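Database Engineer for Our Plugin Team (Remote, Full Time)

Gwilliam makes backup and migration plugins for people who run their own websites. We've been at it long enough to have 3,656 paying customers, a support inbox we're proud of, and a codebase with a few corners that could use a fresh pair of eyes. We're hiring one database engineer to join the plugin team, starting in December, and we're really excited about what this person is going to get to work on!

The main project is Vamari, our tool for moving a site's data from one host to another while the site stays up. It handles MySQL and MariaDB today. PostgreSQL support is half built and sitting on a branch, and the person we hire will take it the rest of the way. You'd also share ownership of Umon, the little scheduler that runs backups in the background (it's written in PHP, it's older than everything else we have, and we love it anyway).

You'd be working most closely with Gwilym Jenkins, who wrote the first version of Vamari and still reviews nearly every change to it. The whole company is nine people across four time zones. We have one call at 10 a.m. Eastern that everybody tries to make, and the rest happens in writing.

What the work looks like

Some weeks you'll be deep in query plans, trying to work out why a table with millions of rows exports fine on one host and times out on another. Other weeks you'll be writing a migration script, testing it against the 70 sample sites we keep for that purpose, and fixing whatever breaks. Everyone here takes a turn answering support tickets too, one morning a week. You'll hear from bloggers, school webmasters, small shops, and the occasional person who has deleted the wrong table and needs a calm voice.
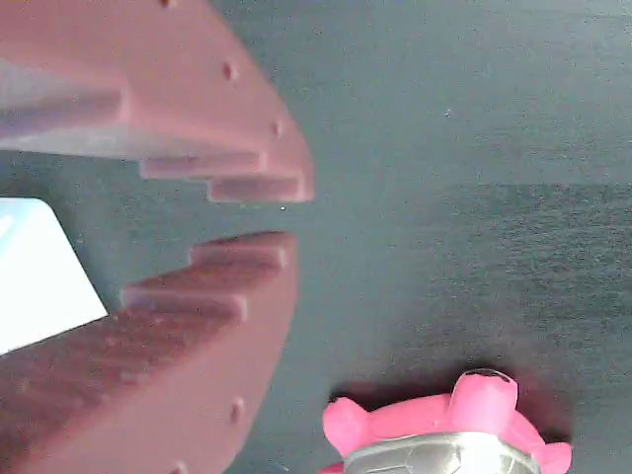 Stepped gripper fingers in dusty rose plastic

We'd love to hear from you if you:

Know SQL well and have looked after a production database that other people depended on
Write PHP comfortably, or write something else comfortably and want to pick PHP up
Have used PostgreSQL for real work
Can explain a technical problem in plain English to a person who is having a bad day
Like writing tests, or at least don't mind them

You do not need a degree, and you don't need to have worked on plugins before. Two of our current engineers came from hosting support and one used to teach high school math. If you match most of the list and the rest sounds like something you'd enjoy learning, please apply.

What we offer

Full-time salary, paid on the same scale for everyone at the same level, and you'll see the scale before the first interview. Five weeks of vacation plus local holidays. Health coverage for you and your family if you're in the US, and a monthly payment toward it if you're elsewhere. A laptop of your choice, a home office budget of $1,000, and $100 a month for books, courses or conference tickets. We all meet in person once a year, and the last one was at Skivumura, a lodge with terrible wifi and a very good kitchen.

How to apply

Send a resume and a short letter to Faustino Cervantes through the contact form on our jobs page. Put "Vamari" in the subject line. In the letter, tell us about a database problem you fixed and what you'd do differently now. A page is plenty. Links to code are welcome but optional, and plenty of good people can't share theirs.

There are two conversations, then a paid exercise that takes an afternoon. We don't do whiteboard puzzles. Faustino answers every application himself, including the ones we turn down, and he's happy to take questions before you apply.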